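Filed under: Home & Laundry > Outerwear care

Folding puffers for storage: flat or rolled?

kollow_18
Putting winter jackets away. Synthetic fill, quilted. Vacuum bag, rolled, or flat fold?

Senga C.
Flat fold, loose. Close the zipper first, sleeves across the back, hem up to the collar in two folds. Vacuum bags crush the fill.

irfan.m
Disagree on the bags. I have used them for 12 years on synthetic and the loft returns after a low tumble. Down is a separate matter.

Senga C.
Tumbling it every season is wear too. A cotton sack costs less than the bag.

jugah999
Rolling works if you start at the hem and finish in the hood. No hood, no roll.

kollow_18
Mine has no hood. Where do you all fold? My table is too small.

mirta_y
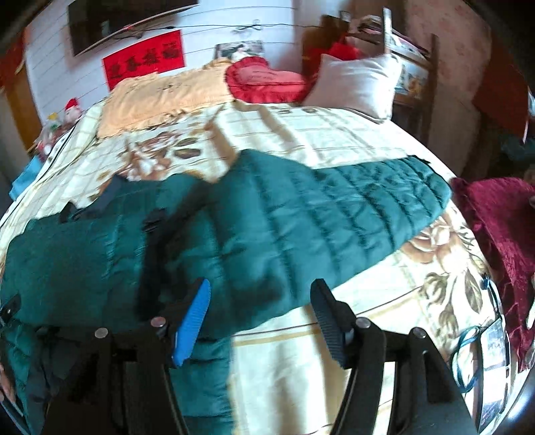
Sleeves are the part most people get wrong, and a bed is the right surface for them. I lay the jacket out diagonally because it gives the sleeve its full length. With the sleeve straight, the stitched channels show along it, and you can press the air out one channel at a time toward the cuff. Fold on a stitch line, never across the fill.

irfan.m
Pressing toward the cuff traps air if the cuff is elasticated. Go toward the shoulder.

mirta_y
Fair point for elastic cuffs. Open cuffs, either direction.

Senga C.
Agreed on folding at the stitch line. Still no vacuum bag.

Last updated: 16 Sep 2020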